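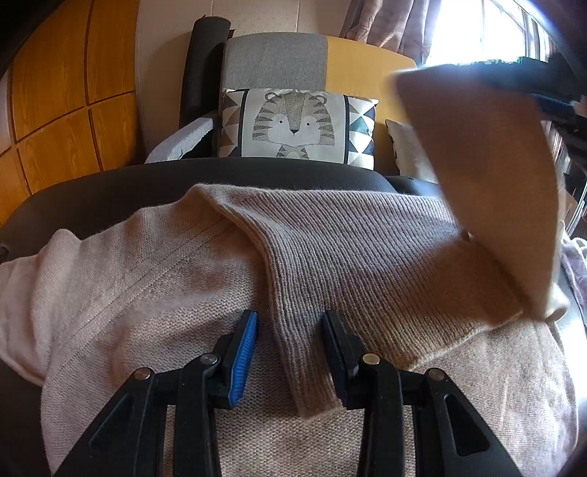 Punton Knitwear Reuse – progress report, second quarter of funding

To: Natsumi Hirose, grants officer, Cho Fund
From: Arsen Bilyk

Sorry this is later than promised, the quarter ended in a heap. Main points first, detail after. Spreadsheet follows separately once Aoi has finished with it.

Where we are

Collections going well. 2,157 garments in since the grant started, nearly all knitwear, a few coats people slipped in anyway. Of those 1,328 have been sorted, graded and either mended, passed on or sent for unravelling. The rest are bagged and waiting. The backlog is bigger than I'd like and I'll come back to it.

Two collection points now running, Punton library and the Gandham health centre. Gandham only started in March and already brings in more than the library does. Better quality too, more wool, less acrylic. The third point in the plan (the leisure centre) hasn't happened. They changed manager and the new one wants a fresh agreement. Hiyori is chasing.

Sorting and grading

We've dropped the five-grade system from the application. Too fiddly, people on the table disagreed about the middle grades and it slowed everything down. Now three: wear as is, mend, unravel. Anything felted or badly moth-eaten goes to the stuffing bag and isn't graded at all.

Moths. Had a scare with one big donation, larvae in the seams. Everything wool now goes through the freezer before it comes anywhere near the sorting room, two weeks minimum. We bought a second chest freezer out of the equipment line, receipt is in the folder. That is also part of why the backlog looks the way it does – bags are sitting frozen, not forgotten.

Labels are a nuisance. Lots cut out, so fibre is guesswork. Sadao does a burn test on a few strands where it matters, mainly for the unravelling pile. Mixed fibres we mostly leave whole and mend.

Mending workshops

Wednesday evenings, fully booked every week bar one (snow). The beginners' session covers darning, picking up a dropped stitch, and reattaching a cuff or neckband. Second session is Swiss darning and patching elbows. Cuffs are far and away the commonest fault, then underarms. Sadao has written a one page sheet on re-knitting a cuff from the picked up edge and it's been photocopied to death, so we're going to do a proper printed version.

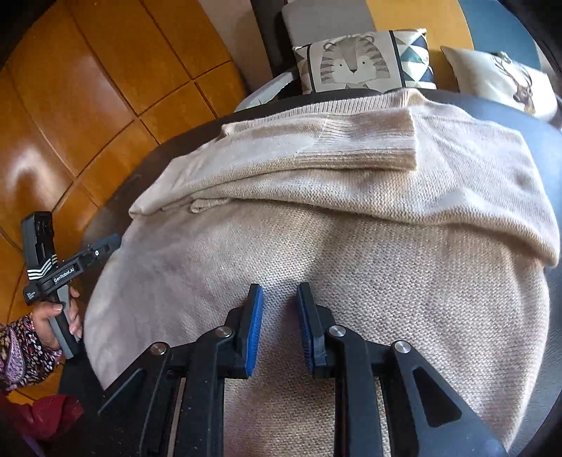 The bit that's not working as well is getting people from the beginners' night on to the second one. Plenty say they will, then don't. We asked and the answer was mostly childcare and the bus, the last one to Gandham leaves before we finish. Trying a Saturday morning slot next quarter in the Gandham building, same content, no extra hall cost because the health centre is letting us have the room.

Feedback forms: short, mostly kind. A few want machine mending covered. Not in this grant, but noted for a future one.

Passing on and sales

476 pieces have gone out through the free rail and the two school uniform days. Jumpers for older children go the same day. Adult sizes slower, specially anything pale, since people worry about keeping it clean. We've started putting a small washing card with each one (cool wash, dry flat, don't hang) and Aoi thinks fewer are coming back shrunk. No figures on that, just her impression.

Unravelled yarn is sold by weight on the Wotetti market stall. Takings are small but steady and cover the stall fee with a bit over. Undyed and oatmeal shades sell out first. We have far too much navy.

Money

Broadly on budget. Overspent on equipment (freezer, see above), underspent on travel as the third collection point isn't running. I'd like to move the travel underspend across to cover it, total unchanged. Can you confirm if that needs a form or if an email will do? Staffing as planned. Hiyori's hours go up by half a day from next month as agreed at the last call.

Printing will come in slightly higher than forecast becuase of the cuff sheet.

Problems and risks

Backlog. Plan is two extra sorting days next month and a pause on library collections if it gets past what the store room will hold. Would rather not pause, it took ages to get people into the habit.

Store room itself. Damp on the outside wall. Landlord has looked, says gutter, no date for the work. We've moved the shelving off that wall and put the wool in lidded boxes meanwhile.

Cover for Sadao. He does nearly all the advanced teaching and is away for three weeks in the summer. Aoi can take the beginners' night, nobody yet for the second session. May simply skip those weeks.

Next quarter

Saturday sessions at Gandham start. Cuff sheet printed. Leisure centre agreement signed or dropped, one or the other. Sorting days as above. Navy yarn – thinking of a kit with a hat pattern, Hiyori has a draft that needs test knitting.

Happy to talk any of it through, Monday mornings are best for me. You'd be welcome at a workshop too, just say which week and we'll keep a seat.

Arsen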